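Tretwood FAQ

Questions about the pick planner, its moods, and what to do about them
Maintained by Rizal Tambunan. Last gone over in September.

What is Tretwood?

Tretwood is the part that decides what to pick up next and how to get there. It reads object poses from Nair, our perception package, and hands a path to whatever controller you run. It does not move motors. If your arm has hit something, the controller did it, on our advice.

What do I need for the basket demo?

A basket, a few objects with different shapes, and one config file. Ours has a ball, a cup, a cylinder and a prism, and the object names in the config match those. Set up a fixed view and a wrist view before you start the planner.
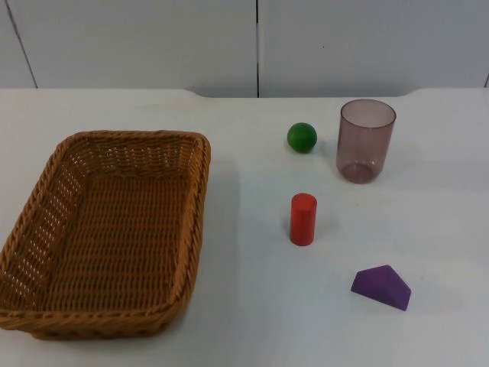
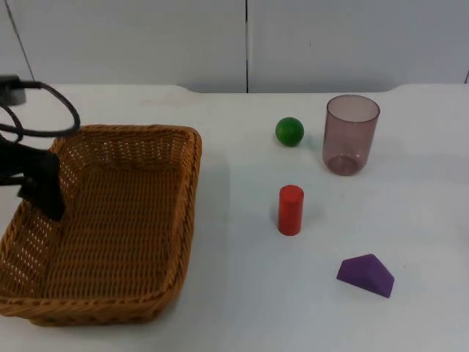
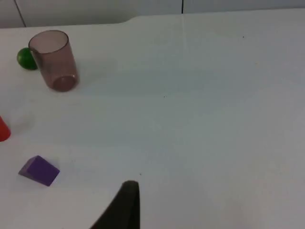 Aníbal Ayala wrote in to ask why the planner needs both views when the fixed one already sees the whole table, and whether he could drop the wrist stream and get his USB bandwidth back. You can, Aníbal. Set wrist_view to off. The fixed view is good enough for choosing a target and getting near it. The last stretch of the approach is where the wrist view earns its cable, and without it your grasps will be as good as your calibration. Most people's calibration is worse than they believe.

Why does Nair keep losing my cup?

See-through things are hard. Depth sensors tend to look straight through a clear wall and report whatever is behind it, and Nair trusts depth more than it should. Turn on rim_fit, which looks for the ellipse at the top and works down from there. It is slower and much less confused. It also finds rims on rolls of tape, so keep those out of view.

One object is hidden behind another. Does the planner forget it?

Not right away. An object that drops out of one view keeps its last known pose for 4 seconds, or longer if another view still has it. After that it is marked stale, and Tretwood won't plan a grasp on it until it has been seen again. You can raise the limit with stale_after. Teguh Osman once set his to 1,000, and his arm spent an afternoon reaching politely for a block he had taken home.

Can I change the pick order?

Yes. The default is easiest first, with "easiest" meaning the grasp with the highest score. There are 2 other modes: nearest and listed. Nearest saves travel. Listed does what you typed, in the order you typed it, even when that is a bad idea.

Why does the planner treat my basket as a solid box?

Because you didn't tell it otherwise. A woven wall comes back from most sensors as a mix of wall and holes, and early releases tried to plan through the holes. Now we wrap the whole thing in a box and ask you to mark the opening. Run the basket tool, click the corners of the rim, save. If the gripper still hovers above the rim and refuses to go in, your rim height is set too high – check the units first.

My ball rolls off during the approach. Is that a bug?

It's a ball. Lower approach_speed, and choose a top-down grasp if your gripper can manage one. Faizal Lubis has a patch that tracks a moving target and replans up to 7 times before giving up. It is on the branch called curwood and it works more often than we expected. Please don't use it near coffee.

The planner says "no feasible path" and the table is wide open.

Look at the arm before you look at the table. Usually a joint is close to its limit, or the cable guard volume is swinging through the basket. The guard is a fat, cautious shape we put around loose cable, and it objects to nearly everything. Run with show_guard on and you'll see it. Shrinking it is allowed. Deleting it is also allowed, and the cable is yours to replace.

Does Tretwood learn from its failures?

No. It logs them. Learning is left to the reader of the log.

Where do I send bugs?

To the tracker, with the log and the config attached. Rohani Rondonuwu goes through new reports in the morning. "It doesn't work" will be closed with "which part?"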